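Gavum Housing and Health Fund
Progress Report, Second Reporting Period
Grantee: Jendura Community Housing Association
Project: Cooler Rooms, Cisternas District

1. Purpose of this report

This report covers the second period of the Cooler Rooms project, which is supported by the Fund under its small homes program. It sets out work completed, spending against the approved budget, changes to the plan, and the work scheduled for the next period. It should be read together with the inception report, which describes the selection of streets and the terms agreed with households.

2. Background

Most homes in the Cisternas district were built with flat concrete roofs and few openings on the upper floor. Rooms directly under the roof hold heat well into the night. Residents told us during the inception period that sleep was the matter they most wanted addressed, followed by the cost of running fans and coolers. The project therefore concentrates on bedrooms under exposed roofs. It offers three measures: a reflective roof coating, a high-level vent, and shading for the window that receives the afternoon sun.

3. Progress during the period

Roof coating. Work was completed on 33 roofs, in line with the plan. Two coats were applied to each roof after cleaning and crack repair. Crack repair took longer than allowed for in the schedule, mainly on the older houses near the Brumura canal, where earlier patching had to be removed before new filler would hold. The contractor has been asked to inspect these roofs again after the first heavy rain.

Vents. Installation began in April, one month later than planned. The delay was caused by the first delivery of vent covers, which did not match the approved sample and was returned. The replacement covers have a finer insect screen and are easier to remove for cleaning. Fitting is now proceeding street by street, starting from the canal side.

Window shading. Households were offered a choice between a fixed overhang and a roll-down outdoor blind. The blind has been the more popular option, particularly where the window opens onto a narrow lane. Several households asked whether the blind could be fitted to a second window at their own expense. The Association has agreed in principle and will publish a fixed price for this work.

Household advice. Each participating household received a home visit of up to one hour. Visits covered night ventilation, the placing of beds away from the warmest wall, the use of fans, and the early signs of heat illness in infants and older adults. A printed sheet was left in every home. Following comments from residents, the sheet was rewritten in larger type, and the section on electricity bills was moved to the front.

4. Temperature monitoring

Small loggers were placed in 8 bedrooms for the full period. Half of these rooms are under coated roofs and half are under roofs awaiting treatment. Loggers were fixed at bed height, out of direct sun and away from fans. Readings are being checked by the Association's technical office. One logger stopped recording after its battery failed, and its data will be left out of the analysis.

The Association does not consider it appropriate to report a result from a single period of mild weather. A full comparison will be submitted after the summer months, with the complete set of readings attached.

5. Spending

Spending on roof coating was within budget. The cost of crack repair exceeded its line by $1,385. This was covered by savings on printing and transport, and no request for additional funds is made. An amount of $2,700 set aside for vents was not spent, owing to the delivery problem described above, and is carried into the next period. Receipts and bank statements have been filed with the Fund's grants office in the usual way.

6. Changes to the approved plan

The Association requests approval for one change. The original plan provided for shading on west-facing windows only. Visits have shown that some south-facing bedrooms receive strong reflected heat from neighboring walls. We ask that the definition be widened to include these rooms, within the existing budget line.

7. Risks

The main risk is the start of the rainy season before the coating work in the upper streets is finished. The contractor has agreed to bring a second crew if needed. A further risk is that tenants may be asked to pay higher rents once improvements are made. All participating landlords have signed an undertaking not to raise rents for two years on account of the work, and the Association will check compliance at each follow-up visit.

Bedroom in the Cisternas district: 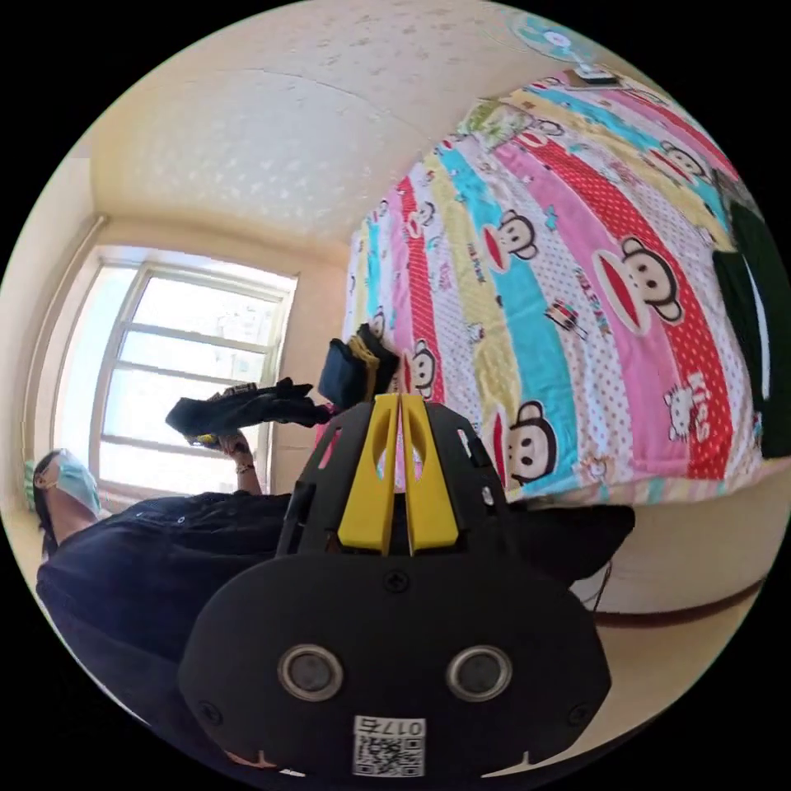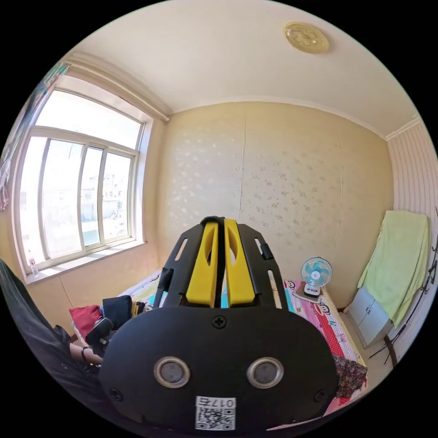

8. Work planned for the next period

Vent installation will be completed in all participating homes. Coating will move to the upper streets, beginning with houses where children under five or adults over seventy sleep beneath the roof. Follow-up visits will be made to every home treated in the first period, and residents will be asked whether they have changed where or when they sleep. The revised advice sheet will also be supplied to the district clinic, at the clinic's request.

The next report is due in October and will include the temperature comparison, an updated budget table, and the landlord compliance record.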